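Home | Products | Support | Downloads | Contact

Pladetti Digital Press Set-up Guide
Section 4: Calibrating for a new stock

Calibrate the press whenever a stock is loaded for the first time, and again after a change of drum or toner colour. A stored calibration applies to one stock and one screen ruling only.

4.1 Before you start

1. Switch the press on and leave it in Ready for 60 minutes.
2. Load at least 5 sheets of the stock in Tray 2, grain long.
3. In the Raris front end, open Device > Stock Library and select New.
4. Enter the weight and finish from the mill label. For coated stocks over 300 gsm, set Feed Speed to Low.

NOTE: Stocks created before the January firmware release keep their old grey balance curve. Duplicate the entry and recalibrate the copy.

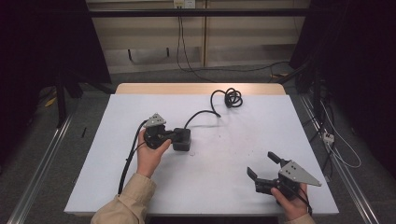

Ilir Gashi

4.2 Printing and reading the chart

1. Select Calibrate > Print Chart. Choose the 400-patch chart for coated stock or the short chart for uncoated.
2. Discard the first sheet. Let the remaining sheets stand for 5 minutes.
3. Place one sheet on the white backing supplied with the Soltani spectrophotometer.
4. Set the measurement condition to M1 for stocks containing optical brighteners.
5. Read each row from left to right at an even speed. A rejected row is shown in red and must be read again before the next row is accepted.
6. Select Save and Apply. The front end restarts its colour service.

CAUTION: Do not open the front cover while the colour service is restarting. The calibration will be lost and the stock entry will be locked until the press is power cycled.

4.3 Checking the result

1. Print the control strip from Tray 2.
2. Read the strip and compare the solid densities with the targets shown on screen.
3. If black is out of tolerance, clean the charge wire (Section 7) and repeat 4.2. If a single colour is out, run Density Adjust for that colour only.

NOTE: Density Adjust is not available while jobs are held in the queue.

Related items
Section 3: Loading and tray settings
Section 5: Front-to-back registration
Section 7: Charge wire and drum cleaning
Dranis booklet finisher: installation sheet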